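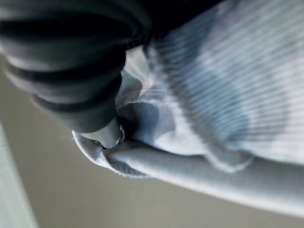 Most advice on buying fabric by the metre was written by people who sell fabric by the metre, and you should read it with that in mind. The listing will tell you the cloth is premium, that it drapes beautifully and that it suits dressmaking, curtains, cushions and crafts. No cloth suits all of those. What follows is how I check a fabric before I spend proper money on it, using a sample and things you already have in the house. A fair amount of it comes down to pushing a single point down into the cloth, as in the photo at the top, and then paying attention to what the cloth does once you let go. None of it is scientific and I wouldn't trust anyone who told you it was.

Updated September 15, 2022

What you need

A sample at least 16 cm square. The little pinked-edge ones stapled to a card are fine for colour and useless for everything else. You also want a ruler, a pencil or washable pen, a kitchen scale that reads in single grams, a white hankie, an iron and a window.

If a shop won't sell you a sample that size, buy the shortest length they'll cut. If they won't do that either, go somewhere else. I've heard all the reasons why samples can't be sent and I have yet to hear a good one.

Step 1. Weigh it

Cut your piece to exactly 16 cm by 16 cm and put it on the scale. Divide the grams by 0.0256 and you have the weight per square metre, near enough. A kitchen scale is a blunt tool for this, so a gap of ten per cent between your figure and the listing means nothing. A big gap does. I once bought an upholstery cotton from Drido that was listed at 470 grams per square metre. By that number my square should have weighed 12 grams and it weighed 8. The shop said weights "may vary". They may, but not by a third.

Do this before anything wet goes near it.

Step 2. Press and release

Lay the cloth over a folded towel so there's some give underneath. Push one fingertip down firmly, hold it while you count to ten, then lift straight off.

A springy wool will mostly come back by itself. Linen will keep a dent and so will a lot of plain cotton, which is no fault in either of them, but you should know it before you make trousers. Some cloth creases in sharp lines running out from where you pressed. I'm wary of that in anything sold as soft, as it can mean there's a stiff finish on top that will wash away and leave you with something much limper.

Now bunch the whole sample in your fist for another ten seconds and open it. Shops love to call this the scrunch test and then show you a photo of the result after somebody has been over it with a steamer. Do it yourself.

Step 3. Hold it to the window

You're looking for evenness. Slubs are fine in a cloth that's meant to have them. What you don't want is thin bands running right across, or patches where the threads have shifted and left gaps. Pinch the cloth with both hands, thumbs close together, and pull gently outwards. If the threads slide apart and stay apart, the seams will do the same. I wouldn't use it for anything fitted, whatever the label says.

"Fully opaque" is another phrase to be careful with. Put your hand behind it. If you can count your fingers, it needs a lining, and the lining needs adding to the price.

Step 4. Rub for colour

Wet one corner of the hankie, wring it out, and rub a corner of the sample with it twenty times. Then do another corner dry. A faint tint on the wet one is common with dark reds, navy and black. Strong colour on the dry one is a bad sign and I'd send it back.

You'll be told that vinegar or salt in the first wash will fix the dye. I've tried both on navy cotton and seen no difference at all. It's an old tip that gets copied from page to page. Wash dark cloth separately for the first few goes and save the vinegar for chips.

Step 5. Wash it, properly

Draw a 10 cm square in the middle of the sample, with its sides running along the threads. Zigzag or overlock the raw edges so you don't pull out a ball of string. Then wash it the way you'll really wash the finished thing. If you know perfectly well that it'll end up in at 40 with the towels, put it in at 40 with the towels.

Dry it, press it, measure the square both ways. Write both numbers down. Then wash it again. I do 4 washes for anything that's going to take me more than a weekend to sew. Most cottons do the bulk of their shrinking in the first, but I've had a loose weave from the Bošković range carry on creeping until the third, and if I'd stopped at one I'd have had a shirt for a child.

"Pre-shrunk" on a listing tells you that something was done to the cloth once. It doesn't tell you how much shrinking is left. Test it all the same.

Step 6. Press and release again

Repeat step 2 on the washed piece, same towel, same count. This is the comparison I care about most. Whatever finish the mill put on has had a chance to come off by now, and you're much closer to the cloth you'll be living with. If it behaved one way before and quite another way after, believe the second result.

What I wouldn't bother with

Star ratings. Fitano's best-selling viscose had 1659 reviews when I looked in July, and nearly all of those I read were about how fast it came. People review the parcel. The few who'd sewn and washed it were a lot less cheerful.

The burn test. You can learn a bit from it about pure fibres, but plenty of cloth is a blend, finishes change how it burns, and the charts you find online don't agree with each other. It's also a flame in your kitchen.

Thread count, for anything other than sheets, and I have my doubts about sheets.

If the sample passes

Order all you need in one go, plus whatever your own shrinkage figure says you need extra. Ask for it from the same bolt. Keep the washed sample with your notes pinned to it. When the length arrives, weigh and press a corner before you cut, as what's on the bolt today may not be what they cut the sample from. The stall I use at Distgate market is good about this and will let you take a corner home first. The online shops mostly stop talking to you once the scissors have been in it, so check the returns page before you pay.

Related
Does pre-washing lining matter?
Cheap interfacing: three I gave up on
How to straighten the grain on a badly cut length
Polyester thread on cotton, and the usual scare stories
Reading a care label

Search this site
Enter keywords
Go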